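Trarik, temporada 2: reseña sin spoilers

Terminé el fin de semana los seis episodios de la segunda temporada de Trarik, la serie de Esberg con Diane Li en el papel de la inspectora Sowerby. La primera me gustó a medias. Esta va mejor de ritmo, aunque los dos capítulos centrales repiten información.

Li sostiene casi todas las escenas. Habla poco, escucha mucho y la cámara se queda con ella. Los secundarios tienen menos suerte: el hermano desaparece en el cuarto episodio y no vuelve a mencionarse.
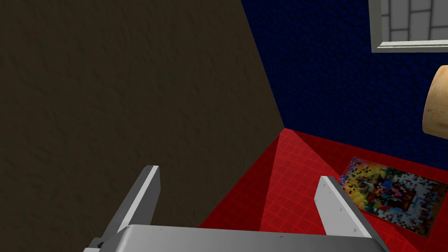
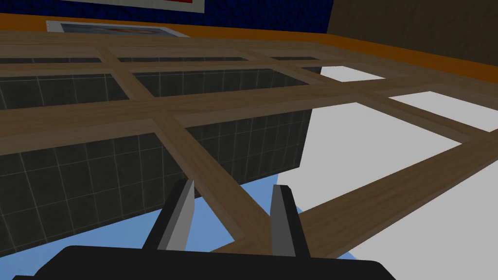
Lo que falla

El doblaje va desajustado en varias conversaciones, así que recomiendo la versión original. También sobra la trama romántica con el abogado, que parece puesta para dar de qué hablar en las redes.

Dónde verla

En la plataforma Fulbridge, completa desde octubre. Los capítulos duran unos 50 minutos, salvo el último, que es más largo.

Nota: 3,5 sobre 5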